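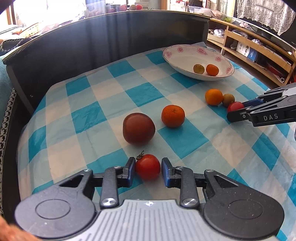 4 手持夹爪采集套件的家庭环境评测

4.1 评测对象

本节评测的是Prydderch手持夹爪采集套件。该套件由Drurkside公司提供，以整套租用的形式交付，包含左右手各一只二指夹爪、随爪安装的广角相机、一台腰挂式记录器、充电底座和一套后处理软件。租用方可以只取原始数据，也可以把数据交给供应商处理，由对方返回轨迹、夹爪开度和切分好的片段。我们两种方式都用过，下文凡涉及后处理质量的结果，若无特别说明，均指供应商返回的版本。

选择这一套件有两个原因。其一，第3节中的策略模型以腕部视角图像为唯一视觉输入，采集端与执行端的末端外形需要尽量接近，而这套夹爪的指部可以拆下，直接装到我们的机械臂上。其二，我们希望操作者在自己熟悉的房间里工作，不搭外部相机，也不贴定位标记。市面上能同时满足这两点的整套租用方案不多，Eleri Meredith在前期调研中比较过几家的交付条款，最后由项目组定下这一家。租用费用由项目经费支付，供应商没有参与本节的任务设计，也没有在投稿前看过结果。

4.2 场地与任务

采集在Setevville的住户家中进行，没有为拍摄重新布置房间。我们对场地只提两项要求：有一张可以从两侧伸手够到的桌子，室内在白天不需要开灯。桌布、餐具、窗帘和周围的杂物一律保持原样。

任务是把散放在桌面上的小型果蔬归到一只盘子里，或者反过来，从盘中取出放回桌面。物体以小番茄和柑橘类为主，另有几种大小、颜色相近的圆形水果。选它们是考虑到三点困难。圆形物体在光滑桌布上受侧向力后会滚走，夹爪必须在两指都接触之前对准中心；番茄表皮薄，合爪过快会压伤；几种橙红色物体在逆光下色差很小，对图像编码器不利。物体之间还会互相紧靠，手指插入的空间往往只有一侧。

每段示范由一名操作者双手各持一只夹爪完成。我们不规定左右手分工，也不规定取放次序，只要求动作连续，掉落后允许重新夹取。物体若滚出桌面，操作者继续处理剩余物体，该段照常保留，并在记录表中标注。夹爪的起始位置不做限定。

操作者共三人，Tincuța Pascu有半年以上的遥操作经验，Rhodri Vaughan和Nerys Samuel此前没有用过任何手持采集设备。三人在正式采集前各有一个上午的练习时间，练习数据不计入统计。

4.3 图像质量与视野

腕部相机安装在夹爪主体后上方，镜头朝向指尖。正常持握时，夹爪主体、连杆和两个指尖始终出现在画面下部，桌面和房间占据其余部分。指尖一直可见对切分和开度校验很有帮助，后处理软件也依赖指垫的颜色来估计开合。代价是主体两侧的外壳较宽，近处的物体容易被遮住。

图3是盘内操作时的一帧。近处夹爪的左侧指尖压在盘面上方，一颗橙色水果几乎全部被挡，只露出窄窄一条；另一只夹爪从左侧伸入，本身也有一部分被近处夹爪遮挡。这类互相遮挡在双手靠近同一只盘子时经常出现。我们的标注员在逐帧检查时，凡遇到目标物体可见面积过小的画面，都要回退到前面的帧才能确认它是什么。
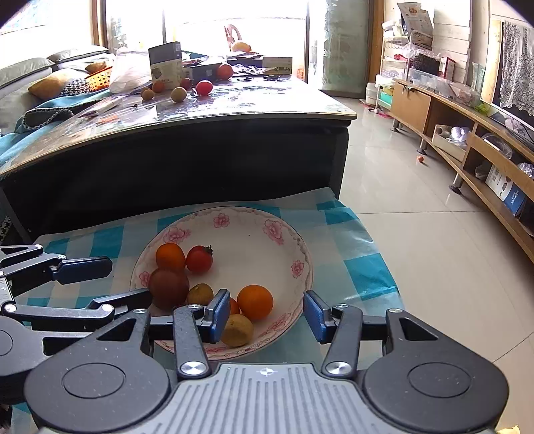

图3 双手夹爪在盘内取放果蔬时的腕部视角。近处夹爪遮挡了盘中部分水果，背景玻璃门处曝光过度。

曝光是另一个问题。相机默认按整幅画面测光，但在有大面积窗户的房间里，窗口和玻璃门一带仍会变成纯白，反光的桌面和地砖也有类似情况。好在操作区域通常位于画面下半部，物体本身的颜色基本保留。影响较大的是定位：视觉里程计需要在远处找到稳定的特征点，而远处最亮的部分恰好没有纹理可用。供应商的说明书建议拉上窗帘，我们没有照办，一来部分房间没有可以完全拉上的窗帘，二来拉上窗帘以后，数据就不再反映日常光照。

格纹桌布对定位的作用有好有坏。方格交点提供了大量角点，近处跟踪因此很稳；但图案是重复的，当夹爪贴近桌面、视野里只剩桌布和果蔬时，软件偶尔会把相邻的方格匹配在一起，轨迹随之跳动一格左右。跳动多数在夹爪抬起、看到房间其余部分后自行修正，后处理的全局优化也能去掉其中大部分。

4.4 数据有效率

我们共采集300段示范，经后处理和人工复核后保留289段。剔除的十一段中，六段是定位丢失且无法恢复，三段是左右夹爪的时间戳错开，两段是操作者中途停下与人交谈，动作不再连续。定位丢失集中在面对窗口的座位，换到背窗一侧后没有再出现。

时间戳错开的三段都发生在更换电池之后。记录器重新上电时，两只夹爪先后接入，后接入的一只有时沿用了自己的内部时钟。供应商在收到日志后给出了一份新固件，更新后的批次中没有再发现同类情况，但我们采集的数量不足以断定问题已经解决。建议使用者每次更换电池后，先将两只夹爪同时空合一次，再开始录制，后期可以据此检查两路信号是否对齐。

在保留的数据中，软件检出的合爪事件为2,488次。这里的合爪事件指开度从张开状态下降并停在某一非零值，既包括成功夹起，也包括夹到后又滑脱的情形，不包括空合。我们请Nerys Edwards随机抽查了其中一部分，对照原始视频重新判断。误检主要来自两指同时碰到盘沿，开度在此停顿，软件将其当作夹住了物体。漏检较少，多见于体积很小的物体，合爪后的开度接近零，与空合难以区分。

供应商返回的片段切分以合爪事件为依据，误检会直接变成多余的片段。我们最终没有使用它的切分结果，只取轨迹和开度，切分由自己的脚本完成。对以桌面取放为主的用户来说，这一项服务的价值有限。

4.5 夹爪的机械表现

夹爪由扳机驱动，连杆两侧对称，指尖在整个行程内保持相对平行。连杆根部的大螺钉和中段的小销轴都是外露的，用一把内六角扳手可以全部拆下，换指垫不需要返厂。指垫表面较软，夹番茄时不打滑，也没有在果皮上留下明显压痕，前提是合爪速度不太快。练习阶段压破的番茄比正式采集时多，三名操作者都提到，开始时不知道扳机按到多深才算夹住。套件没有力反馈，只能靠手感和看指垫的变形来判断。

带梗的番茄值得单独一提。干燥卷曲的果梗若正好落在指垫与果皮之间，夹持会偏心，抬起后果实容易转动。熟练的操作者会在合爪前转腕避开果梗，新手则往往直接夹下去。这一差别在轨迹上看得很清楚：前者在接近物体时有一小段绕手腕轴线的转动，后者没有。训练时我们把两类示范混在一起使用，没有按操作者划分。

较大的圆形水果接近夹爪的最大开度，两侧余量不多，从正上方下爪时指尖常先碰到果皮。操作者多改为斜向插入，用桌面挡住果实的另一侧。如果果实在盘中，旁边又有别的水果，斜插会推动邻近的果实，有时需要另一只手先把旁边的移开。双手配合在这一情形下才真正出现，其余时间两只手基本各做各的。

重量方面，单只夹爪连续使用一段时间后，前臂会感到疲劳，以外侧更为明显。我们把每轮录制限制在二十分钟以内，中间休息。Nerys Samuel的手较小，扣扳机时食指需要前伸，她在后半程换用了供应商提供的短扳机，情况有所改善。短扳机不在标准套件内，需要另外申请。

连续使用后，两只夹爪都没有出现断裂或卡滞。外壳表面容易积灰，一般不影响使用，但镜头附近的灰尘会在逆光下形成光斑，需要每轮擦拭。左手夹爪的一颗连杆螺钉在采集中期有轻微松动，空合时能听到声响，拧紧后正常。松动期间的开度读数与此前相比有小幅偏移，我们用空合时的读数做了零点校正。

4.6 供应商服务

设备从Drenport的仓库发出，到货时两只夹爪的标定文件已经写入记录器。我们用棋盘格复核了相机内参，与随附文件一致，手眼外参则有一只偏差较大，重新标定后替换。重新标定的流程写得不够详细，说明书没有交代标定板应放在多远处，Rhodri Vaughan与技术支持往返几封邮件后才确认。

后处理以批为单位提交，每批返回一份质量报告，列出定位丢失的时段和置信度较低的片段。这份报告是服务中我们认为最有用的部分。十一段被剔除的数据里，六段定位丢失全部被报告标出，三段时间戳错开则一段也没有标出，由我们自己的脚本发现。报告不给出置信度的计算方法，询问后对方表示暂不公开。

上传前需要由租用方自行处理隐私内容。腕部视角会拍到房间里的家具、柜子和随手放置的物品，偶尔也会拍到操作者的手。我们的做法是在上传前遮盖可读的信件和证件，柜面上的包装盒、塑料袋等不做处理。套件自带的模糊工具只能按固定矩形区域操作，而相机一直在动，实际上用不上，我们改用了自己的跟踪式遮盖脚本。住户可以在上传前查看全部视频并要求删除，采集期间没有收到删除要求。

4.7 对后续实验的影响

根据以上结果，第5节的训练数据使用这289段示范，轨迹取自供应商后处理版本，外参使用我们重新标定的数值，片段切分由自有脚本给出。对于目标物体被夹爪遮挡的帧，训练时不做剔除，执行端同样会遇到遮挡，模型需要在短时间看不到目标的情况下继续完成动作。过曝区域也不做修补，只在数据增强中加入了局部亮度变化。

滚落到桌外的物体没有对应的拾取动作，策略在执行时也不会去处理，统计成功率时按未完成计。盘沿处的误检不影响训练，但会影响用同一软件自动评分的结果，因此第5节的成功率全部由人工判定，判定人为Nerys Edwards和Eleri Meredith，两人意见不同时以回看视频后的共同结论为准。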